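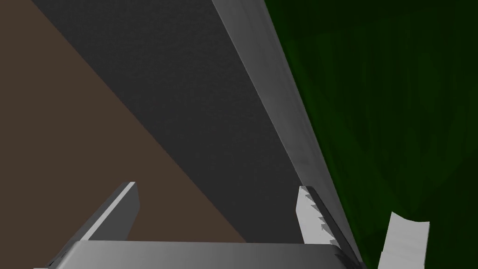

Does a longer rest between sets change how much work a beginner can do in a push-up session?
For the group tested in this project, total repetitions per session went up when rest was extended from one minute to two, and most of the gain came from the last two sets.

Push-Up Volume and Rest Interval in Untrained Students
Final report, Exercise Physiology Lab
Armelle Besnard and Mandla Khumalo

1. Background

Rest interval is one of the easiest training variables to control and one of the most often ignored by beginners. Short rest keeps the heart rate up and shortens the session. Long rest allows more recovery of the working muscles, so that more repetitions can be done at the same form standard. Published work on rest deals mostly with the bench press and squat in trained lifters. We wanted data on a bodyweight exercise in people who do not lift.

The push-up was chosen for three reasons: it needs no load selection, it can be tested in any room with a flat floor, and our participants already knew the movement in some form. Its weakness is that the load scales with body weight and cannot be adjusted without changing the exercise.

2. Participants

We recruited 14 students from the Urbridge campus who had done no regular resistance training in the previous semester. Participants with current shoulder, elbow or wrist pain were not accepted. All of them completed both conditions. Sessions were held in March, starting at 4:30 p.m., in the small studio on the lower level.

3. Method

Each participant completed four sessions, two with one-minute rest (R1) and two with two-minute rest (R2). The order was alternated so that half the group started with R1. At least 48 hours separated any two sessions.

The warm-up was the same every time: arm circles, scapular push-ups on the knees, and one easy set of five push-ups against a bench. Participants then did four sets of push-ups to technical failure.

A repetition counted when the chest touched a foam block 10 cm high and the elbows returned to full extension. Cadence was set by a metronome at two seconds down and one second up. A set ended when the participant missed the block twice in a row, let the hips sag after one verbal cue, or fell behind the metronome by a full beat. Hand width was marked on the floor with tape at the first session and reused.

Khumalo counted and Besnard kept time. Perceived effort was taken after each set on a ten-point scale. Counts were written on paper and entered into a spreadsheet the same evening.

4. Results

Across all sessions the group completed 2,896 valid repetitions. The R2 share was larger than the R1 share in both rounds of testing.

First-set counts did not differ between conditions, as expected, because no rest had been taken yet. Second-set counts dropped in both, slightly more in R1. The gap opened in sets three and four. In R1 several participants reached technical failure in the fourth set within a handful of repetitions. In R2 the fourth set was usually close to the third.

Perceived effort in set four was nearly the same in R1 and R2. Participants were working to failure in both cases, so the scale had little room to separate them. We should have added a rating for the whole session.

The most common reason for ending a set was falling behind the metronome. Hip sag was second and was seen more often in R1.

5. Discussion

The pattern fits the usual explanation: a one-minute rest leaves less time for phosphocreatine recovery, and the shortfall adds up from set to set. We did not measure anything in the blood or muscle and cannot go further than that.

For a beginner with a fixed number of sets, two-minute rest gives more total work. For a beginner with a fixed amount of time the answer is less clear. An R2 session takes three minutes longer, and in that time an R1 session could fit up to 2 extra sets. We did not test this.

6. Limitations

The sample is small and all from one campus. The counter knew which condition was being run. Sleep and food were not controlled beyond asking people to avoid a large meal beforehand. Two participants improved noticeably between their first and last session, which is likely a learning effect with the metronome. Alternating the order should spread this over both conditions but does not remove it.

The foam block compressed a little with use and was replaced halfway through the second round. We did not measure the old one before throwing it out.

7. Further work

A time-matched comparison would be the natural next step. Incline push-ups should be included for participants whose first set is under eight repetitions, as their later sets were too short to compare well.

Appendix A: session score sheet
Appendix B: screening form
Appendix C: raw counts by set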